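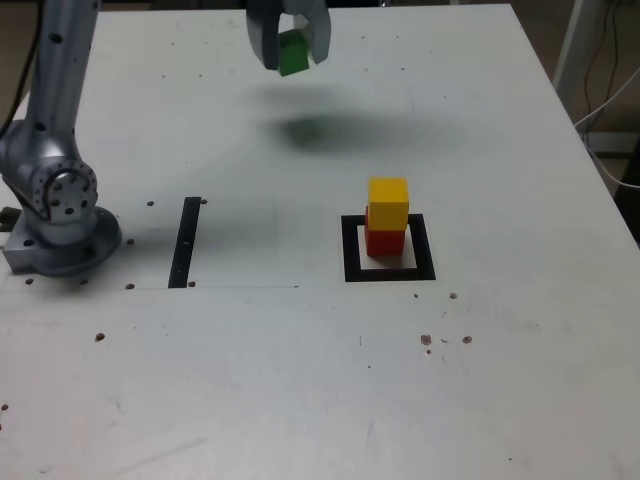

Abro hilo sobre cubos de colores, que llevo toda la tarde con esto y alguien me tiene que aguantar.

Para apilar, el tamaño igual lo es todo. Rojo abajo, amarillo encima, y el verde para coronar. Con cubos del mismo juego va bien, pero mezclé una vez dos juegos distintos y aquello era la torre de Pisa (en feo).

El amarillo se me queda siempre un pelín corrido respecto al rojo. Siempre!! Con dos pisos da igual, con 3 ya empiezas a sudar.

Lo del cuadrado de cinta negra en la mesa lo recomiendo muchísimo. Marcas el sitio, dejas el blanco dentro y ya no hay discusión sobre dónde va la torre. La mía es de Gruvska, me costó lo suyo despegarla la última vez, pero las esquinas quedan rectas.

Consejo de amiga: la cinta se corta con cúter y regla. Yo en abril la cortaba con los dientes y así me salían los cuadrados, que parecían patatas.

Mesa blanca sí o sí. Los colores cantan un montón y la cinta se ve desde la otra punta de la habitación. Lo malo es que cualquier manchita también canta, y la mía ya tiene unas cuantas marroncitas que no salen ni frotando.

Ah, y las sombras. Con la lámpara Vostevov a tope te cae una mancha oscura enorme en mitad del tablero. La he bajado al 40 % y se lleva mejor, aunque por la tarde prefiero apagarla y tirar de ventana.

Me preguntáis por el orden de los colores: rojo, amarillo, verde. Semáforo al revés, lo sé, ya me lo habéis dicho. No lo pienso cambiar.

Mañana pruebo a poner el verde abajo. Bueno, igual sí lo cambio.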